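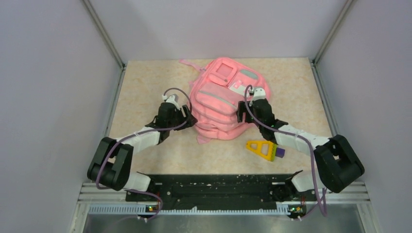

Rornville Hillwalking Club, Members' Forum
General talk > Gear and packing
Topic: Small bag for the Sternholm walk, what do you carry?

teltia_walker
Posted 19:42
Good evening to all. In March I will do the Sternholm walk with the club for the first time. It is two days with one night in the hut. I have a bag of 418 grams, very thin, without any frame, and my friend says it will hurt my back before lunch. I have also an old bag which is much heavier but has a good belt. Which one would you take? I am not a strong walker and I prefer to ask before than to suffer after.

mossfoot
Posted 19:58
Heavy one, no question. Two days means sleeping bag, food, water, dry socks. Thin bags are fine until you put something in them.

gudeta_gate
Posted 20:15
I disagree with mossfoot. I did Sternholm with a soft bag with no belt at all, two times, and my shoulders were fine. The hut has blankets and a stove. If you carry less than you think you need, the thin bag is good. People pack their fears, my aunt used to say.

mossfoot
Posted 20:21
The hut has blankets if the group before you left them dry. Last spring they were wet and smelled of dog. I would not plan my night on it.

teltia_walker
Posted 20:40
Thank you both. Is there water on the way, or must I carry all of it from the car park? This changes the weight very much for me. On the map I see a stream after the Gudeta bridge but I don't know if it is clean.

pebble2602
Posted 21:03
There is a tap at the bridge, on the left side behind the wall. In winter they close it, and I am not sure if it is open again in March. I fill 2 litres at the start and I drink one before the bridge. The stream has sheep above it, so please boil or filter.

About the bag: load it at home with everything and walk up and down the stairs for half an hour. You will know quickly. When I pack a soft bag I put the sleeping bag at the bottom, the food in the middle close to my back, and the rain jacket on top. If the heavy things are far from the back, the bag pulls you backwards on the steep part.

gudeta_gate
Posted 21:10
Agree about the stairs. I don't agree about the jacket on top, I tie mine outside so I can reach it with one hand.

mossfoot
Posted 21:14
And then it catches on the gorse and you have a jacket with holes.

gudeta_gate
Posted 21:16
One time! It was one time.

teltia_walker
Posted 22:05
I made the test with the stairs. The thin bag was all right for ten minutes, then the straps began to cut, on the left side more than on the right. With the old one I was slower but nothing hurt. So I think I will take the old one and leave at home the second pair of trousers and the big torch.

pebble2602
Posted 22:19
Good choice. Keep a small torch, the path to the toilet at the hut has a step. Also the left strap is maybe only longer or shorter than the right one, so measure them before you give up on the thin bag. It can be nice for day walks at Teltia.

northstile
Posted 22:31
Does somebody know if the bus still stops at the lower car park? The timetable I have is from 2000 and I suppose it has changed a little.

mossfoot
Posted 22:37
It stops at the church now. Add twenty minutes on foot. Please open a new topic for buses, this one is for bags.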